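The Umier Tile Sleeping Mat
Print this page | E-mail this page to a friend

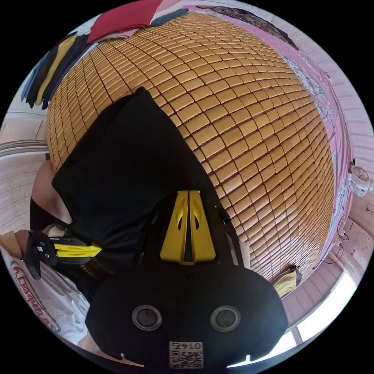

I'll start with the question I get asked most, whether it's comfortable, and the answer is yes, once you've given it a few nights. The Umier is a sleeping mat made of small tiles, laid in staggered rows like brickwork, and you put it over your ordinary bed for the hot months and sleep on it with nothing on top. I've stocked it since last June and I sleep on one myself (I bought mine before I sold any, which my accountant thinks is the wrong way round). The tiles are a golden tan, a bit like the crust on a good loaf, and I've got mine over a pink printed sheet, which peeps out at the side and looks rather cheerful, I think. It also makes a marvellous place to sort the washing. Folded things sit along the far edge, the reds and blues and that big heap of navy, and whatever I'm still dealing with, like the black mesh, gets spread out on the tiles.

So, what you get. One mat, rolled and tied with tape, in a cotton bag that is frankly too small for it. You'll get it back in the bag if you roll very tightly and kneel on it. I gave up and keep mine behind the wardrobe. There's a spare strip of tiles and a length of cord for repairs, and a leaflet which I wrote myself so please forgive the drawings.

Prices are £64 for the single and £89 for the double. Postage is on top, and I'm sorry about it, but they're heavy for their size and the courier charges me what he charges me. If you can collect from the shop, do, and I'll make you a cup of tea.

How it feels. Cool, first of all! You lie down and there's that lovely moment when your back touches the tiles and you stop being cross about the weather. The gaps between the rows let a bit of air through and let the whole thing bend, so it follows the mattress. If your mattress has a hump in the middle the mat will have a hump in the middle too. It won't flatten a tired old bed and I'd hate anyone to buy one hoping it would. On a very soft topper it shifts about, so take the topper off.

Long hair: plait it. Mine is long and I learnt this on the first night. A tile or two will catch a loose strand, mostly near the edge, and it smarts. Fine knits can snag as well, so I wouldn't throw a good cardigan down on it.

Cleaning is a damp cloth, well wrung out, along the rows and then across them. Dry it with a towel and leave it flat with the window open. Please don't put it in the bath. I've had one come back to me that had been in the bath and the cord had gone slack from one end to the other, and I couldn't do a thing with it. Crumbs do get into the gaps. Turn the mat over, pat it, sweep up.

Storing it for winter, roll it with the tiles facing outwards. Rolled the other way the tiles press on each other and the cord takes the strain. Somewhere dry, standing up if you've the height for it. Mine goes away when I start wanting socks in bed.

I'm often asked how it compares with the Dirkow, which I also sell. The Dirkow has bigger tiles and is stiffer, and people who like a really firm bed swear by it. I find it a bit much on the hips. The Villa is the thin woven grass one, no tiles at all, light enough to take camping, and a fair bit cheaper, but it doesn't have that coolness. If you're between the Umier and the Villa and you only want it for the odd warm weekend, get the Villa and save your money.

Measuring: go by the mattress and ignore the bed frame. The mat should stop just short of the mattress edge all round. If it hangs over, the end rows get sat on every time you put your shoes on and they're the first to go. I have 17 singles and 19 doubles on the shelf as of 2022-10-09, and I shan't reorder until spring, so if you want one for next summer it's no bad thing to get it now.

Returns are fine within the month if it's been kept dry. Send it back in the silly bag or any old box.

Print this page | E-mail this page to a friend

Reader comments

Pouran Farahani
We had these at home when I was small and I've been after one for years. Ordered the double and my husband, who moaned, has now taken the cooler side. The tape ties are a bit mean, I swapped mine for ribbon.

Munther Abou Jaoude
Does the double come in two halves? My stairs are very narrow and the last mat I had from Prakow got stuck at the turn.

Reply from the shop
One piece I'm afraid, Munther, but it's rolled when it arrives so the width is all you need to worry about. Ring me with your measurement at the turn and I'll go and hold a tape against one.

Munther Abou Jaoude
Rang, measured, ordered. Thank you.

Pouran Farahani
Second the plait advice by the way. Ouch.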